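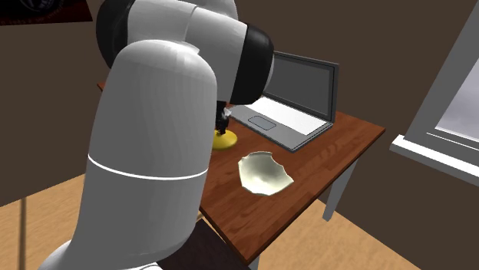
Simulated desk: the gripper lowered onto the yellow piece, with a bowl fragment and an open laptop nearby.

Betel: desk clearing by robot arm
Second progress report to the Vindby fund
Prepared by Mackenzie Bélanger, Tullow Office Services

Where we are

The work for this period was all in simulation, as planned. The evening crew at the Gill building has 30 people, and clearing desks before the wipe-down is the part of the shift they asked us to look at first. Broken crockery is the part they like least. Cuts to the hand are the most common entry in the site accident book, and most of them happen when someone picks up pieces by feel around a laptop or under papers.

We have now run 195 desk layouts with a single arm. Each layout has an open laptop that must not be touched or moved, one or more pieces of a broken bowl, and something unbroken that has to be kept. The arm has to tell the last two apart. It is doing this well when the pieces lie well apart and less well when a fragment sits close to the thing we want to keep.

What the crew told us

Siu-ming Chien, who leads the evening shift, went through the recordings with us in July along with four of her team. They were more interested in the order of the work than in the speed. Their own habit is to move the good items away first and then deal with the sharp ones, and we had it the other way around. We have changed the order and are rerunning the layouts that failed.

They also asked who answers for it if a laptop gets scratched. We did not have an answer. Tullow has since agreed in writing that damage during the trial will not be charged to the shift or noted on anyone's record.

The layout below gives the arm the most trouble -- a fragment on either side of the yellow item, and the laptop close behind.
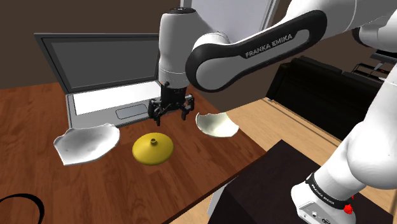 Jobs and hours

No hours have been cut and none will be during the trial. The present plan is for one person per floor to go with the arm, set it up, and take over when it stops. Setup time is a concern. The crew thinks it will eat up most of what is saved on small floors, and we have no figures yet to say otherwise.

Training is set at 40 minutes per person, on paid time. Siu-ming has asked for a second session after the first week of use, and we have put it in the budget.

Spending

On budget, apart from computing time, where we are $218 over. We will cover this from the travel line.

Next period

Finish the reruns, then move to a real desk in the Gill training room with a blunt-edged practice bowl. Two of the evening crew will be there for every session and either of them can stop the arm. We will send the stop log with the next report.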